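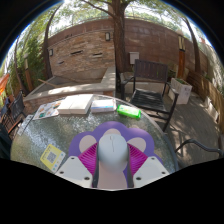

Round glass-topped patio table.

Home Guides Etham Saves and Worlds Forum

Etham Player Guide, Section 4: Hosting a shared world

Posted May 7, 2020 by Teker Support
95 comments

This section covers setting up a shared world in the desktop version of Etham, inviting other players, and moving a single-player save across. Console players should use the separate console guide, as the menus are different.

Before you start

Every player needs their own copy of the game and a Zudex account. The host and all guests must be on the same version of Etham. The version number is in the bottom left corner of the title screen.

The host needs at least 200 MB of free disk space for the world file and its backups. Guests do not store the world on their own computers.

Note: Worlds made before the January update will open, but they are converted the first time you load them. A converted world cannot be opened in an older version.

Creating the world

1. Start Etham and sign in to Zudex when asked.

2. From the title screen choose Play, then Shared World, then Create New.

3. Type a name for the world. Letters, numbers and spaces are allowed. You can change the name later without affecting the save.

4. Choose a starting region. Orakzai is the default and has the gentlest first winter. The other regions are open to you only if you have already reached them in a single-player game.

5. Set the number of guest cabins. Each guest needs one. You can add more during play, but each extra cabin then has to be built with timber and stone from the host's stores.

6. Choose how money is handled. Shared Purse puts all earnings in one place. Separate Purses gives each player their own, and shop unlocks are still shared.

7. Select Create and wait for the map to load. The first load is slower than later ones.

Caution: The purse setting cannot be changed once the first in-game day has ended.

Inviting players

1. With the world open, press Escape and choose Players.

2. Select Invite. A list of your Zudex friends appears. Anyone who is offline is shown in grey and will get the invitation when they next sign in.

3. Tick the players you want and select Send.

4. If a player is not on your friends list, select Show Join Code and pass them the code. They enter it under Play, Shared World, Join.

A join code stops working when the host closes the world. A new one is made each time.

Guests choose a name and appearance the first time they join. Both are kept with the world, so a guest who plays in two worlds will have two characters.
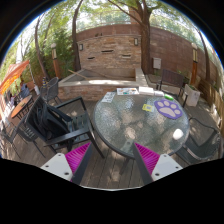 Photo: Teker

Moving a single-player save

You can turn an existing single-player save into a shared world. The original is left where it is and the game works on a copy.

1. Back up the save first. Choose Saves from the title screen, highlight the save and select Export.

2. With the same save highlighted, select Copy to Shared.

3. Place the cabins. The game shows your land from above with free ground in green. Trees and loose rocks may be built over, but crops, fences and paths may not.

4. Confirm the layout, pick a purse setting and select Finish.

Quests already in progress carry over to the host only. Guests start with an empty journal and pick up new quests in the usual way. Items in chests can be used by everyone unless the chest is locked, so lock anything you want to keep before sending invitations.

Note: Mods are switched off in the copied world. Turn them back on one at a time from the Mods menu. Guests must have the same mods installed.

Saving and closing

A shared world saves at the end of each in-game day, when all players are in bed. It does not save when the host quits partway through a day. If a guest drops out, the day carries on and their belongings are kept in their cabin.

Caution: Do not shut down the computer while the saving symbol is showing.

If something goes wrong

Error 204 when joining: the host and guest are on different versions. Close the game on both computers, update through Zudex and try again.

Guest stuck on the loading screen: ask the host to open Players and select Refresh. If that fails, the guest should leave and use a new join code.

No free cabin: the host must build one or remove a player who no longer takes part. Removing a player sends the contents of their cabin to the host's storage shed.

World missing from the list: check that you are signed in to the account that created it. Shared worlds are tied to the host's account and cannot be opened from a guest's.

Next: Section 5, Player permissions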